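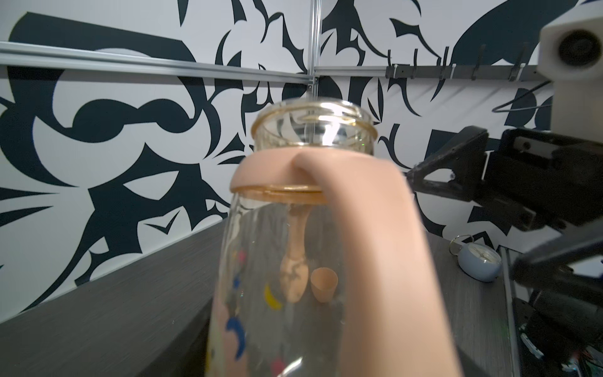 Thunder Bay, January 2021

# Week 3 notes: soft fingers, hard fingers and what the wrist camera tells you

Welcome back, everyone! Last week was all arms and joint limits, and I know some of you were itching to get to the part where the robot grabs something. So these notes go with the gripper comparison lab, and they cover what you need before your first bench session. Read the section on glass twice, please.

## Why we start with a jar

A clear jar is a terrible thing to give a robot, and I love it for that. It's smooth, it's curved, and the camera sees straight through it to whatever is behind. With a bold black-and-white wall pattern in the background, a simple edge finder will happily report edges that belong to the wall. The printed marks on the glass (the yellow crescent, the dark blue one, the red blotch near the bottom) are your friends, as they're some of the few things on the jar that stay put on the surface when the viewpoint changes.

Then there's the stuff inside. A spoon and a little cup in a clear jar give the camera two more outlines to get confused about, and they can shift when the jar tips. If you're estimating the pose of the jar, track the threads and the printed marks. Leave the contents out of it.

## The two grippers

**Zarnetier soft fingers.** These are the peach-coloured ones. Look at how one finger curves over the shoulder of the jar, just below the threads, while the broader one runs down the left side. With a grip like that, the shape of the finger does part of your planning for you – you can be a bit off in your approach and the contact will often still settle somewhere useful. That's a wonderful property and you'll get used to it quickly.

The price is bulk. From the wrist camera, the fingers fill a good part of the view and sit so close to the lens that they blur. Any method that needs a sharp fingertip will struggle.

**Rodard printed jaws.** These are the black, angular ones on the second arm. They're narrow, so they can get into gaps the soft fingers can't, and you know where the tips are as long as your calibration is good. They forgive very little. If your target is 3 mm out, you'll push the object instead of closing on it, and you'll find out what your force limit is set to.

Neither one wins overall. Dehua Yu ran both through the full object set for her project last year and ended up switching grippers by task, which I think is a perfectly good result. Her write-up is in the course folder and it's worth your time, especially the part on failed grasps.

## Force limits

The Soltari controller takes a closing limit between 0 and 1,000. These are controller units and they do not convert neatly to newtons, so please don't write newtons in your report unless you measured them with the load cell.

| Setting | Soft fingers | Printed jaws |
|---|---|---|
| Starting limit, glass | 47 | 8 |
| Starting limit, plastic | Set your own | Set your own |
| Raise limit by | One step per trial | One step per trial |

Yes, the jaws really do start that low. A small contact patch means the same force lands on a much smaller area. Work out the pressure for both before you come in, using the contact widths from the Week 2 handout, and you'll see where the gap comes from.

## Using the wrist camera

The wrist view is great for the last bit of an approach and pretty poor for everything before it. Some habits that will save you grief:

- Mask out your own fingers. They move with the camera, more or less, so a rough mask is fine for the printed jaws. Soft fingers bend, so make theirs generous.
- Watch for glints. A small bright reflection on glass slides across the surface as the viewpoint changes, and a feature tracker will follow it quite cheerfully.
- Log the joint positions with every image. Mylene Aquino's logging script does this already – use it!

## What to hand in

Pick two objects from the Deng set, one clear and one opaque. Run each with both grippers, from the same start pose. For every trial, record the gripper, the limit, the approach angle and the outcome (held, slipped, pushed or stopped by you). "Stopped by me because I got nervous" is a fine outcome and I'd like to see it written down.

Then write one page on a grasp that went wrong. Include the wrist image just before contact and tell me what the robot believed about the object at that moment. I get more out of these pages than anything else in the course, and the strange ones are the best.

Reading for next time is the chapter on contact models, up to the friction cone. Mylene has bench bookings for February open now, so send her your pairs and preferred times.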